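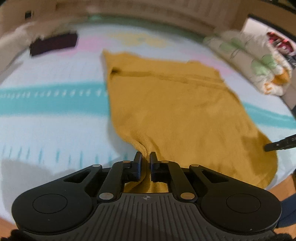

1. Background

Giltcombe is a two-person bookkeeping and payroll practice founded by Orvokki Laaksonen. It sells a monthly service to small shops and trades. The owner asked our group to examine why inquiries from the website had stayed flat while the number of pages on the site had grown. The project was carried out for the Applied Marketing module by Su-chen Su, Ryota Nagano and Teófilo Rengifo, supervised by Purificación Carretero.

The scope was limited to the service description, the price page and the inquiry form. Paid advertising was excluded at the client's request.

2. Method

2.1 Interviews. We interviewed 12 current clients by phone. Each call followed the same script: how the client found the practice, what they compared it with, and what they would have needed to see in order to make contact sooner. Calls were not recorded. Two group members took notes separately and merged them the same day.

2.2 Copy test. Two versions of the service page were prepared. Version A was the existing text, which opens with the owner's qualifications and work history. Version B opened with the tasks covered, the monthly price and the notice period, and moved the work history to the end. Visitors were assigned to a version at random until each had received 300 unique visits. Both versions used the same form and the same header.

2.3 Competitor review. The sites of Oser, Windus and Alcaraz were read against a checklist of five items: stated price, stated scope, named contact, response time and cancellation terms. These three firms were the ones clients mentioned most often in the interviews.

3. Results

3.1 Interviews. Most clients came by referral and visited the site afterward to check the price. Several said they had not found it and had called instead. The owner's background was rarely mentioned as a reason for choosing the firm, although two clients said it had reassured them after the first call. Clients used the words "payroll" and "year-end." None used "financial partnership," a phrase that appears in the site header and again in the page title.

3.2 Copy test. Version A produced 5 completed forms and version B produced 12. The conversion rates are 1.7 percent and 4.0 percent. The difference is in the expected direction, but the counts are small and we do not treat the result as settled. Time on page was slightly lower for version B.

3.3 Competitor review. Oser met all items on the checklist. Windus gave a price range but no cancellation terms. Alcaraz gave no price and asked visitors to book a call. Giltcombe, before the changes, met only the named contact item.

4. Discussion

The interview notes and the copy test point the same way. Visitors arrive with a referral already in hand and want to confirm cost and scope. A page that begins with a personal history delays that. We do not recommend deleting the history, which has some value later in the decision.

Part of the gain in version B may come from the price alone. The test changed order and content together, so the two effects cannot be separated. A second test with the price added to version A would resolve this.

5. Limitations

The interviewed clients had all signed up, so people who left the site without making contact are not represented. The test period included a filing deadline, when traffic is not typical. Form entries were not followed through to signed contracts.

6. Recommendations

6.1 Adopt version B as the default service page.
6.2 Replace "financial partnership" in the header and title with "bookkeeping and payroll."
6.3 State a response time beside the form.
6.4 Run the second test in April, after the filing period.

Submitted 10 February 2022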